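Small Farm Practicum, Handout 5
Washing, cooling and packing: what happens after the pretty part
Telmo Robles, Barcombe growers' program

Read before the June session. Bring a pencil, a knife you trust, and shoes you don't like.

1. Where the money goes

Most of you came to this course to grow things. Growing things is fine. You will then spend a startling share of your life in a shed, moving what you grew from one bin into another bin. Last season the Karnham field sent 3919 pounds of vegetables through our packing shed, and the hours on the wash line beat the hours spent weeding. I have the time sheets, and I have tried reading them upside down.

Trim, wash, cool, pack, store. Write the order on your wall. People who cool before they trim end up paying to refrigerate compost.

2. Field heat

A head of cabbage picked at two in the afternoon is a small, warm, breathing animal. It goes on using up its own sugars until you get the temperature down. Pick leafy crops at first light, keep full bins in the shade, and don't leave them on the trailer while you discuss the weather with a neighbor. The neighbor will keep.

Cabbage and bunching onions want to be close to freezing without getting there. Carrots want the same, plus plenty of humidity, with the tops taken off. Cucumbers are the exception and will be on the quiz in spirit: hold them at about 52 degrees. Colder than that for more than a few days and they pit, go watery, and come back to you in the arms of a disappointed customer.

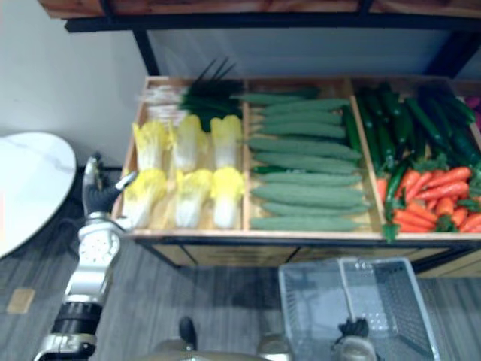
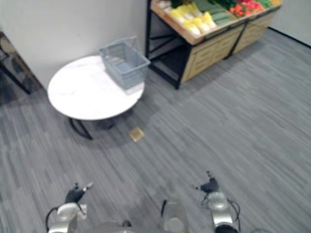
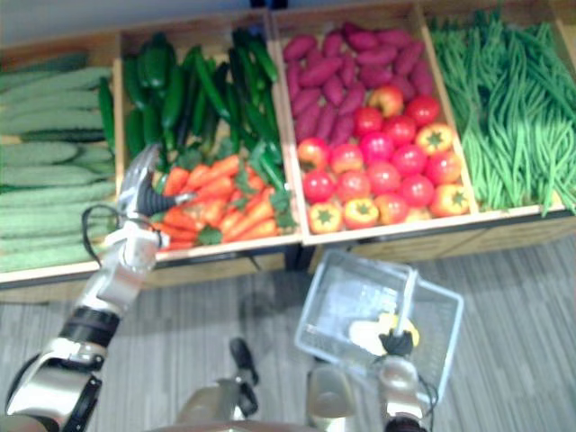
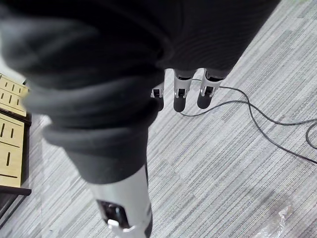 3. To wash or not to wash

Carrots, yes. Bunched onions, a rinse at the root end and a good shake. Heading cabbage, usually no: peel off the ugly outer leaves and leave it alone. A wet cabbage packed tight is a science project by the end of the week.

Use drinking-quality water and change it when you can't see the bottom of the tank. If you recirculate, you need a sanitizer and a written log of the readings. A log filled in from memory at closing time fools no inspector — they all used to do it too.

4. Packing and rotation

Weigh the first case, then check one in every 14 after that. Your eye drifts heavy when you're cheerful and light when you're tired, and by October you will be tired.

Every case gets a tag with the crop, the field and the harvest day. Last in goes to the back. At Urrutia we inherited a cooler with no tags at all, and spent a morning sniffing boxes like truffle pigs.

Keep ripe melons and apples out of the room with your greens. They give off ethylene, which yellows leaves and turns carrots bitter. If you only have one cooler, sell the melons first.

5. For the session

Read the storage table at the back of the Lamutham binder (the green one; the other binder is mostly tractor receipts). Then sketch a wash line for a shed with one door, one drain and one hose. Mark where the dirty bins come in and where the clean ones leave. If those two paths cross, start over.

Sketches are due at the start of class. Coffee is at 7 a.m., and the hose is cold at any hour.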